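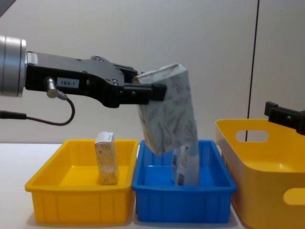
*Tall carton in pale patterned paper*

# Recovery room and sleep corner, Jesberg - monthly check, February

Room is used for stretching, foam rolling and the short rest after evening classes. I write a comment only where something is not in order, or where the next person should know it. Mark: OK / repair / replace.

## 1. Floor and mats

- [x] Floor swept and mopped, corners also - OK
- [x] Mats wiped on both sides - OK
- [ ] Mats without cracks or open seams - **replace**
 Comment: 2 of the thick mats have a split at the short side. One can feel it with bare feet. I have put them behind the door so that they are not used by mistake.
- [x] No cables over the walking way - OK
- [ ] Rug at the entrance lies flat - **repair**
 Comment: The corner comes up again. The tape from last month was not strong enough, please take the cloth tape from the Stoserstead box.

## 2. Rollers, bands and balls

- [x] Foam rollers keep their shape when pressed by hand - OK
- [x] Massage balls washed with soap - OK
- [ ] Bands pulled to full length and looked at against the light - **replace**
 Comment: The long green one shows small white lines near the handle. Such a band can snap in the face of a person, so it goes to the rubbish and not back on the hook.
- [x] Hooks firm in the wall - OK

## 3. Air, light and noise

- [x] Window opens and closes - OK
- [x] Room aired before the first class - OK
- [ ] Lamp by the resting beds can be made dimmer - **repair**
 Comment: It knows only full light and off. For people who want to come down before going home to sleep, full light is too much. Until the switch is changed, use the small lamp with the warm bulb.
- [x] Heater does not click or smell - OK
 Comment: It was making a clicking noise in the winter break. I stood next to it while it warmed up and heard nothing. 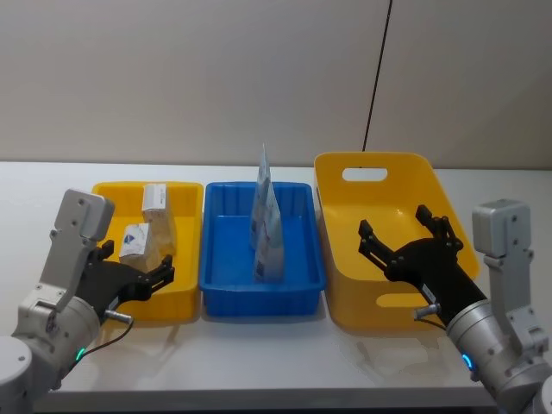
The noise from the corridor is better than before, now that the door has its rubber strip. When the Park group finishes its class it is still loud for a short time, and I have asked that the door stays closed then.

## 4. Resting beds and blankets

- [x] Frames do not move when one sits on the edge - OK
- [x] Covers changed - OK
- [ ] Blankets washed at the right temperature - **not clear**
 Comment: The label is washed out and I could not read it. Please write the temperature on the inside of the cupboard door when you find it.
- [x] Pillows without stains - OK

## 5. Hand hygiene

- [x] Soap at the basin - OK
- [ ] Disinfectant for hands in date - **replace**
 Comment: The 600 ml bottle is past its date. A new one is ordered with Esis. The order takes 2 working days as a rule.
- [x] Paper towels filled up - OK
- [x] Bin emptied, new bag inside - OK

## 6. Notices on the wall

- [x] Emergency number can be read from the beds - OK
- [x] Way to the first aid kit is shown - OK
- [ ] Stretching poster is correct - **replace**
 Comment: The neck exercise still shows the full circle with the head. We teach it now only from side to side, slowly.

## Open from last time

- Thermometer for the room: arrived, hangs beside the window.
- Second key for the cupboard: still missing.
- Step stool: rubber feet are new, it stands well.

Next check in March, before the first class. Please do the bands first and leave the mats to dry while you go through the rest.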